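Visit report: open day at the Solta test hall, Zorkthorpe

Report by Nevzat Kılıçarslan, equipment planning, Onby

The purpose of the visit was to settle three lines in next year's equipment budget: arm, gripper and work surface. We make up mixed tableware sets at Onby, and the repetitive part of the job is lifting bowls and putting them down in a known place. Solta runs an open day for prospective buyers and lets them stand at the bench for as long as they like, so I spent most of the day there and skipped the presentations, apart from the one on service contracts.

Work surface

I had expected to spend little time on this and spent the morning on it. Solta does not use a machined plate for handling trials. The table is covered, and blue tape is laid over the covering in a grid, with the cells used as placing positions. The wrist camera looks straight down at the crossings.

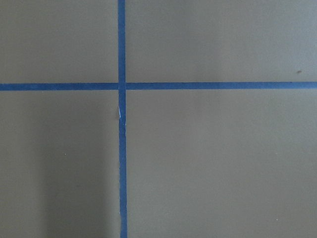 Page 2

The attraction is cost. A machined and marked plate from Urquijo was quoted to us in March at 2688 pounds, delivery extra. Solta's price list has a starter pack of covering and tape at 90 pounds. The pack is a consumable and the plate is not, so the two figures belong in different columns, and our draft budget wrongly compares them directly.

A tape grid is only as square as the person laying it. A slight lean in a line is of no consequence if positions are taught by hand from the pendant. If we intend the vision system to find the crossings, the tolerance has to be written into the specification. I asked what Solta allows and was told it depends on the customer's own placing limits. We do not have placing limits on paper. That is an action for us.

Arm and controls

The bench arm is a jointed type with a two-finger parallel gripper, set up for small bowls. It stands on its own base at the side of the table, with an aluminium frame running alongside. Our bay at Onby is narrower than Solta's, and the floor plan we submitted shows the table only. It needs redrawing with the base, the frame and the cable route included.

A desk beside the table holds the teach pendants, keyboard and mouse. I would budget for the same arrangement. Our current plan puts the operator on the far side of a partition, which saves floor space and would make teaching very slow. 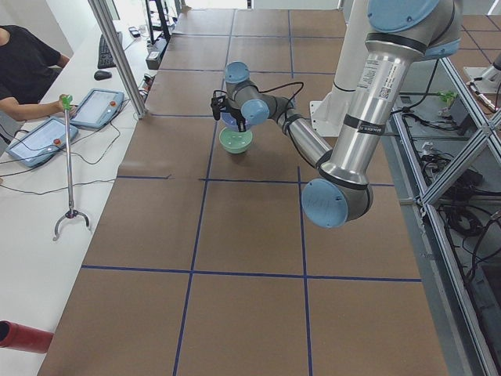 The desk also has to leave the operator a clear view of the gripper when it is low over the table. I sat at it for part of the afternoon and found the view acceptable from the near end. From the far end I was leaning. A plain desk is cheap enough that its position should be decided after the arm is fixed, and I have taken it out of the supplier's scope.

The service contract can be bought per arm or per cell. Per cell is dearer at the start, but it covers the gripper and the pendant cable, and those are the two items Solta's engineer named when I asked what customers ring up about. Response time is 5 working days on the standard contract. I think that is too long for us in the autumn. The faster contract was not priced on the day – a written quotation has been promised.

We should also ask for a spare set of gripper fingers with the first order. They are listed at 398 pounds the set, and ordering later means a second delivery charge.
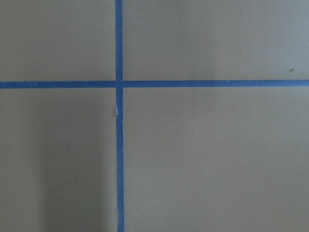

Upkeep of the grid

This is the item missing from our draft. Tape creases, lifts at the edges and frays at the ends, and a soft covering can ruck up. Where a line is interrupted, a vision routine that follows it needs a rule for the gap. Small specks on the covering matter less, though I would want them cleared before any camera check.

I propose a standing entry for tape and covering, reviewed quarterly, and a short inspection of the table at each shift change. The labour should be charged to the cell.

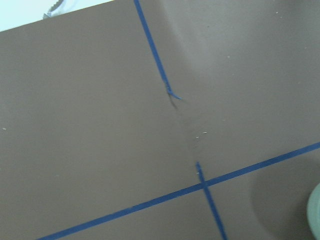 Points to settle before ordering

Placing limits for each bowl size, in writing.
Revised floor plan with base, frame and cables.
Written price for the faster service contract.
Decision on plate or tape. My preference is tape for the first year, with the Urquijo quotation kept open if they will agree to it.
Spare fingers added to the first order.

The draft budget stays at its present total until the service price arrives. Comments on this report to me at Onby, please, by 17/08/2024.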